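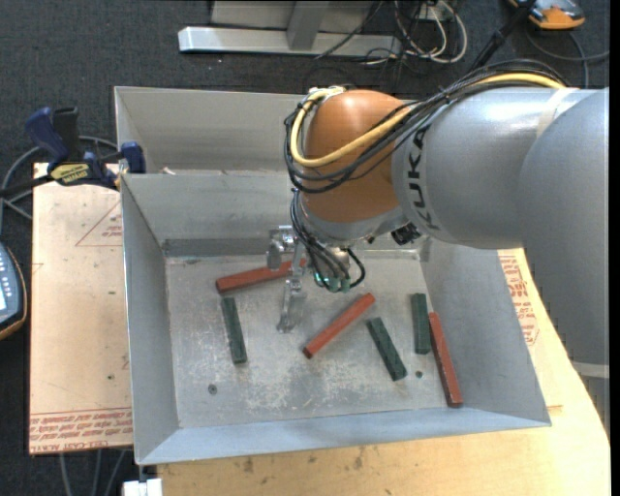

The arm over the bin, with the acrylic still in its film

August 29, 2020

So I finally have something worth posting! Those of you who have been reading since July know that the bin picking project mostly consisted of me complaining about cables. I am still going to complain about cables, but first, the bin.

I went through two plastic tubs before this one. The first was too light and slid every time a finger brushed the side. The second had a lip that curled inward, and anything that ended up under it might as well have been on the moon. Then I was poking through the surplus shelves at Foser (the place behind the tire shop, bring cash) and found an open sheet-metal bin with sloping walls and a smaller compartment at the back. It cost me 7 dollars. The slope is the part I was excited about, because bars tend to slide down toward the floor of the thing instead of leaning against a wall where I can't get a finger behind them. They still lean sometimes. The green ones seem to love it, and I have no theory.

The KUKA lives at Drislow, the shared workshop I joined last year, and I get it in three-hour slots. Booking is first come, first served, and the good evening slots are gone almost as soon as they open up, so I've become a very early riser. Everything that isn't the robot has to go on and come off the table fast, and that's how I ended up clamping it all down. A bar clamp on the corner grabs the bin and the acrylic together. It looks like something you'd do five minutes before a school science fair, but I can have it off in seconds.

About that acrylic: yes, I know, peel the film. I'm not peeling it until I've drilled it! It's cast sheet, and I've scratched enough of the stuff on other builds to be superstitious now. You get to enjoy the red printing for a few more weeks.

Okay, cables. The fat yellow one goes over the top and around the orange wrist joint, and the thin black ones take the same trip with it. What I've learned is that you have to leave more slack at the wrist than looks reasonable. My first routing was very tidy and I was so proud of it, and then I asked for a big rotation and heard a noise I did not like. Nothing broke, but I hit the stop so hard I hurt my thumb. Now there's a nice ugly loop on the left side and the wrist can turn as far as I need it to. There's also some tape on the arm that I keep meaning to replace with a proper strap.

The software side is a little thing I've been calling Wei, and it does exactly one job: pick a bar, pick an angle, go. It's 800 lines, and a good chunk of those are me apologizing to myself in comments. My best run so far is 13 picks in a row before it went for a bar that was touching its neighbor and pushed the pair of them into the corner. Two bars side by side against a wall is still the case I hate most. I have an idea about nudging them apart first with the long finger, and I'd like to try it before I touch the gripper hardware again.

Still on the list: drill the acrylic, replace that tape, and slow down the last bit of the descent so I stop adding scratches to the floor of the bin (it came with plenty). Somebody in the comments asked whether I'd looked at the Clasusura fingertips. I have, and I want them, and I can't justify them yet. If you've used a set on painted bars, tell me how the pads held up!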